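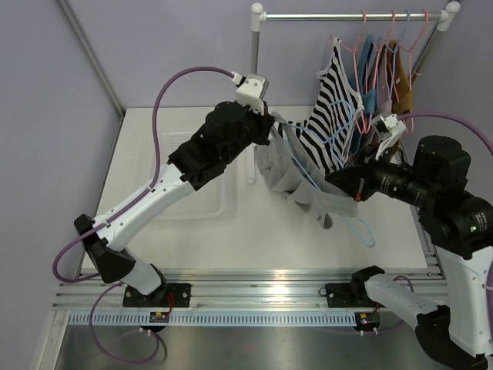 Kilex双腕キット、左右のグリッパーで灰色の服をつまんだところ

Doltumetti助成 評価作業の進捗報告(9月分)

お世話になっております。先月の報告で「来月こそ服を触らせます」と書いてしまったので、今月はずっとそればかりやっていました。おかげさまで、Trurkutness社の双腕キットKilexはちゃんと服を触っています!まずはそこをご報告できてほっとしています。

組み立ては思ったより楽でした。アルミのレールに左右の台座を載せて位置を決め、ボルトで締めるだけです。ただ、付属の手順書は台座の左右の図が入れ替わっていて、私は見事に引っかかって一度全部外しました(この件は先方に連絡済みで、次の版で直すとの返事をもらっています)。左右の腕が同じレールに載る構造なので、間隔を変えたいときに作業台ごと測り直さなくて済むのは助かります。

今月の課題は、ラックに掛かった服を両腕で取って台の上に下ろす、という作業です。遠隔操作で16回やって、最後まで下ろせたのが14回でした。だめだった2回は、どちらもハンガーの肩に生地が引っかかったまま腕が先に進んでしまったものです。操作していたのは私なので、キットの責任にするのはちょっと気が引けます。慣れてくると引っかかる手前で手応えの違いが画面の負荷表示に出るのがわかってきて、後半はだいぶ落ち着いて操作できました。

一方で、つまむ力の設定はまだ悩んでいます。標準の5段階だと、薄手のシャツには2でも強く、厚手のものには4でも滑ることがあります。中間の値を入れられないか問い合わせたところ、制御ソフトMathurの設定ファイルを直接書き換えればできるそうです。できるなら画面にも出してほしい、というのが使う側の本音です。

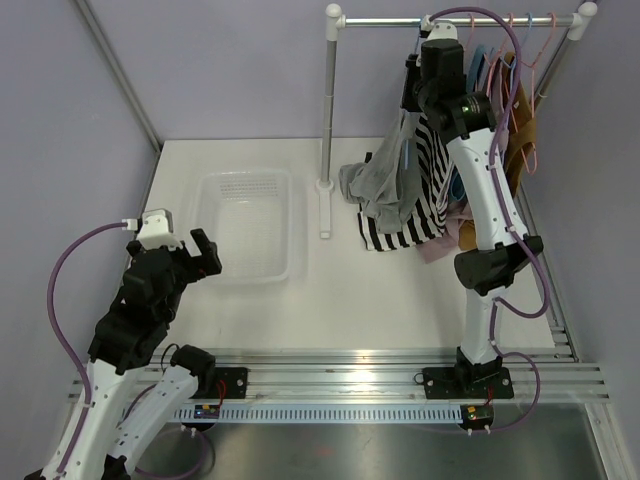 それから、ケーブルの取り回しの話を少し。紫の線は腕に沿わせて白い結束バンドで留めているのですが、肘のところは余裕を持たせて外に膨らませています。最初はきっちり留めたくて短くまとめたら、腕を伸ばしたときに突っ張って、非常停止まで行ってしまいました。それで今の形に落ち着いています。見た目はあまりすっきりしませんが、今月の後半は線が原因の停止は出ていません。手首のまわりが服に近づく動きでは、線が生地をなでてしまうことがあるので、ここは留める位置をもう少し試してみます。

同じ作業台で、下ろした服をカゴに入れるところまで続ける課題も準備しています。カゴの縁が広くてなめらかなので、グリッパーの指を縁に当てて位置を確かめる、という使い方ができないかと考えています。まだ思いつきの段階で、縁を押したときにカゴが動くかどうかも試していません。滑り止めのシートを1枚買う予定です(消耗品費の範囲に収まります)。

費用のほうは、キット本体の支払いが済み、残りは予備の指先と延長保証です。延長保証は年額が見積もりより上がっていたので、いま理由を問い合わせています。返事が来たら金額の差を別の紙でお送りしますね。もし予算の組み替えに書類が必要でしたら、早めに様式をいただけるとありがたいです。

来月は、力の設定を細かくしたうえで同じ16回をもう一度やり、その記録を使ってMathurの自動再生機能も見てみるつもりです。販売元の説明では、遠隔操作の記録があればそのまま動きを再現できるとのことですが、服は毎回垂れ方が違うので、どこまで通用するのか私も楽しみにしています。途中経過の動画をご希望でしたら、形式をお知らせください。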